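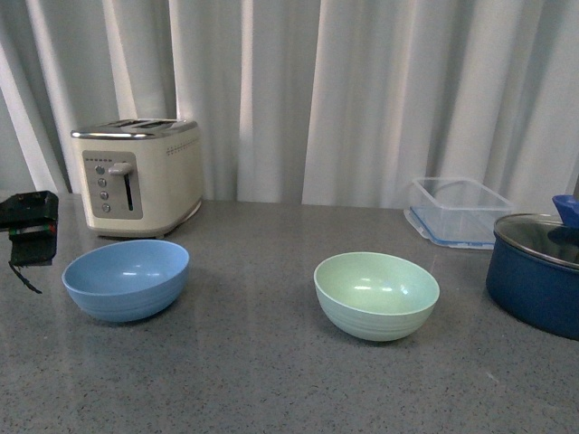 Herari long-slot toaster, cream

Posted 8/16/18

OK, I've had this since January, so I feel like I've earned the right to ramble about it! I paid nearly 100 dollars, a lot for me to spend on toast, and I went back and forth between this one and the Puledex for ages. The looks won me over. I love the rounded corners and the chrome around the top, and the cream color goes with pretty much everything I own (I have a thing for pastel bowls, so that matters).

It has 2 long slots in place of four little ones, and that's the best part. I buy those big oval sourdough loaves and a whole slice goes in sideways, no trimming. Regular sandwich bread fits two to a slot. Browning is nice and even on the middle settings, but go easy at the dark end, mine gets there fast.

Gripes? The lever is small and kind of stiff, and the silver panel shows every buttery fingerprint. The chrome too. I wipe it with a dry cloth and it's fine for maybe a day. I also wish the buttons were labeled in bigger print, my eyes aren't great before coffee.

Still, I'd buy it again. Four stars, and I'd go four and a half if the site let me.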